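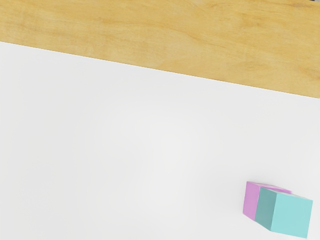
Cube Pushing in Simulation: Final Report
Siham Akl and Elias Darwish
Robotics Project Course, Group 4

1. What we set out to do

Our project was to train a simulated arm to push a small cube to a target spot on a table, using only the view from a simulated camera. We started in October. The plan we handed in had three parts: build the table world, write a detector that finds the cube and its heading, and train a pushing policy on top of the detector. We finished the first two. The third works in part, and section 5 says where it stops working.

We named the project Jellska, and the code folders still use that name.

2. The table world

The table has a light wood texture with a smooth white surface over most of it. We added the white part in the second version. In the first version the cube sat straight on the wood grain, and our color thresholds kept picking up patches of the grain as cube faces. With the white surface the detector only has to work inside one plain region, and the straight edge between white and wood gives us a line to check the camera pose against.

The cube has pink and blue-green faces. We wanted different colors on different sides so that the heading could be read from the image. With a cube of one color, every quarter turn looks the same. The lighting is soft and comes from above. Even so, a face turned away from the light comes out much darker than one turned toward it, and this caused us more trouble than anything else in the detector. The bright cyan and the shaded teal look like two different paints if you only compare RGB values. Siham rewrote the color step to use hue first and brightness second, and after that the two were put in the same group most of the time.

3. The detector

The detector runs in this order. It masks out the wood, finds the largest colored blob on the white, splits the blob by hue, and fits lines to the borders between faces. The heading comes from the vertical edge nearest the camera. The position comes from the lowest corner of the blob, which we project onto the table plane.

We tested it on 217 rendered frames with the cube at random places and random headings. It found the cube in all but 18 of them. Most of the misses had the cube near a side of the view or a bottom corner, where part of a face was outside the image and the line fit had too few points. Elias tried padding the image before the fit. It didn't help, and we took it out again.

The shadow under the cube is very faint in our renderer, so we don't use it. A group working with a real camera would probably have to deal with it.

4. The pushing policy

The policy gets the cube position, the heading and the target position, and picks a start point and a direction for one straight push. Then the arm backs off, the detector runs again, and the next push is picked. We trained it on the lab machine overnight, starting at 6 p.m. when the other groups were done.

When the cube started near the middle of the white surface, 62 percent of the runs ended on the target. Runs that started near a corner did a lot worse. Part of that is the detector, and part is that the arm has to reach around the cube to push it back toward the middle, and our reach limits were set too tight.

5. Problems we did not solve

The cube sometimes spins when a push lands off center, and the policy has no idea how much it will spin. We tried lowering the friction, which made it slide too far. We also did not get to randomizing the wood texture or the lights, so we can't say how the detector does on any other table.

6. Who did what

Siham wrote the detector and the test script. Elias built the table world and the arm controller. We both worked on the policy and on this report. The render settings and the random seeds are in the settings folder, and the test script can be run without the arm loaded.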